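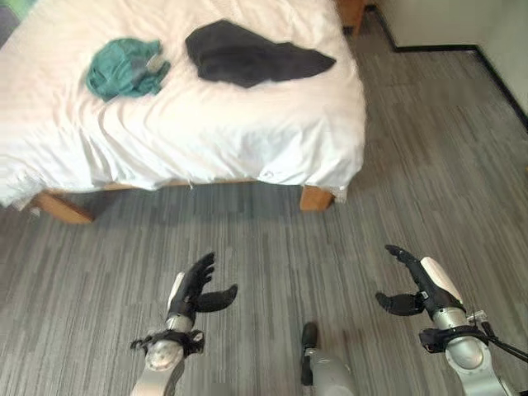 Bedroom set, head view, two garments on the bed.

Storow Collection Programme: frequently asked questions

These answers are for new operators and for teams asking to use the recordings. Rehema Makokha keeps the page up to date.

What are you collecting?
Examples of household tidying done by a person through a robot. At present that means bedroom jobs: picking up clothes, straightening bedding, putting things where they belong. A learning system is then trained on the recordings.

What counts as one example?
One attempt at one job, from the operator's start signal to the stop signal. Each has the views from the head and wrists, the joint positions and a written instruction such as "pick up the green top". The February release, named Granov, has 3713 examples.

Why record from the wrists when the head already sees the bed?
The head view is good for finding things. Once a hand reaches into a pile of clothes it often hides the part that matters, and the wrist views help there. They also pick up a lot of the robot's own body, and we leave that in. The system will have the same view when it runs by itself.

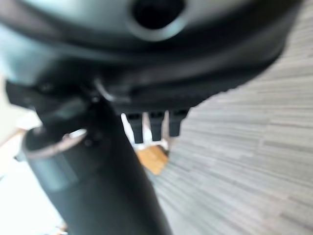

Wrist view, with the striped floor on the right.

Some wrist frames are blurred. Do you remove them?
No. We drop an example if a view is missing or the clocks have slipped, but blur alone is not a reason. In Granov we dropped 196 examples, and the list is in the notes file.

Do wrist views ever point away from the work?
Yes, quite often. The view turns with the wrist, so there are stretches of wall and ceiling. Please don't trim them — the timing has to match the joint record.
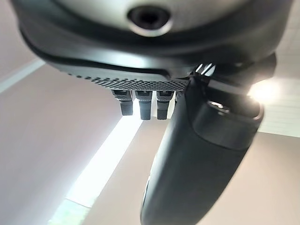

How does the operator control the robot?
With a headset and tracked hand movements. The software is called Tino. New operators do 2 practice sessions before anything they record is kept. 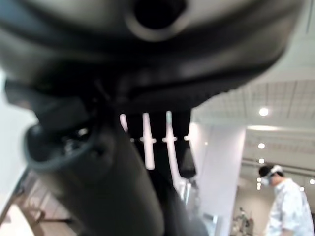

Wrist view of the room, with a person in a headset at the right.

Do people appear in the recordings?
Sometimes. Anyone working in the room signs a consent form first. Faces are masked in copies that leave the building. If you want to withdraw, tell Rehema and give the session number.

Are failed attempts kept?
Yes, marked as failed. Granov has 427 of them. They are left out of the standard training list but can be switched back on.

How should clothes be laid out between attempts?
Drop them from waist height and leave them as they fall. Do not fold or smooth them. Change the garments when the session sheet says so.

Can we use the data in our own project?
Write to the Mwakyusa desk with a short description of the project and the name of the person responsible. Access is by request only, and copies may not be passed on.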